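3.2 Collecting demonstrations by hand

All demonstrations for the kitchen tasks were recorded with the Mitari hand tool, a two-finger gripper that the operator holds and closes directly. The fingers have the same shape and pad material as those fitted to the robot arm, so that a grasp that works in the hand can be replayed on the arm without changing the finger model. A wide-angle camera sits behind the fingers and is the only image source used in training. Remote control of the arm through the Sakden console was used for the comparison set described in Section 3.4.

Each operator was given a short written task statement and 4 practice trials, which were discarded. No path or grasp point was prescribed. A trial started with the fingers open and ended when the operator released the last object and moved the tool back from the table. Trials in which the tool's pose was lost for more than 200 ms were removed before training. The final hand-collected set has 1,863 trials, and the comparison set has 109.

12 shares 0 comments

The workspace for the bean task is shown in Figure 3. The pot and the divided tray were kept within reach of a standing operator, and other household items were left on the table so that the policy would not be trained on a bare surface. Item positions were changed between blocks of trials. 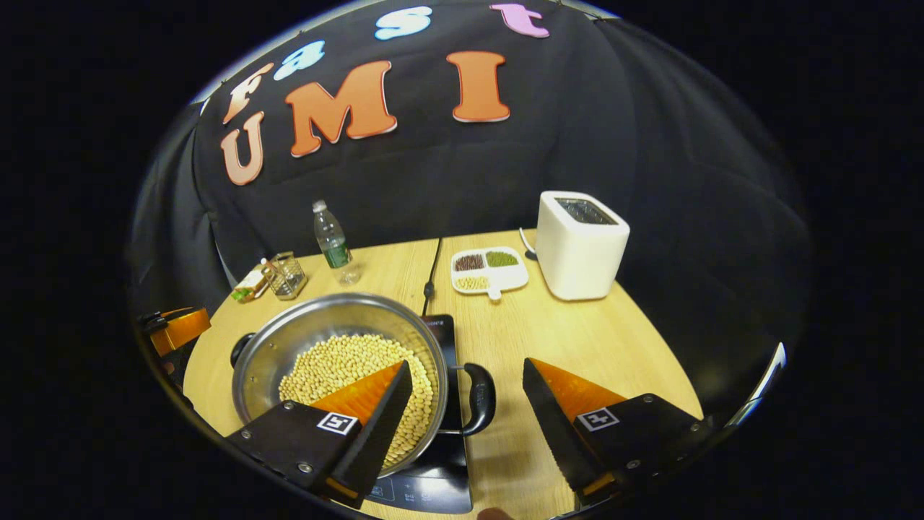 Figure 3. Bean task workspace from the gripper camera, with the fingers open over the pot on the induction cooktop. The divided tray is to the right of the power cord. Square markers on both fingers are used to measure opening width.

Opening width is computed from the distance between the two finger markers in each image and mapped to the command range of the arm's gripper. This removes the need for an encoder in the hand tool – a saving in weight that operators noticed in long sessions. When one marker is hidden, its position is filled in from the other by assuming that the fingers move symmetrically. If both are hidden, the last valid width is held.

The rounded image is passed to the policy without rectification. In early tests on the Liew data split, rectifying it cut away much of the outer field, where the tray often appears while the fingers are over the pot. Black pixels outside the lens circle are masked and carry no loss.

Hand-collected trials are faster than remote-control trials, and the arm cannot always follow them. We therefore stretch each path in time until all joint speeds fall within the limits of the Itton arm. Contact phases are stretched by the same factor as free motion – a simple choice that we return to in Section 5.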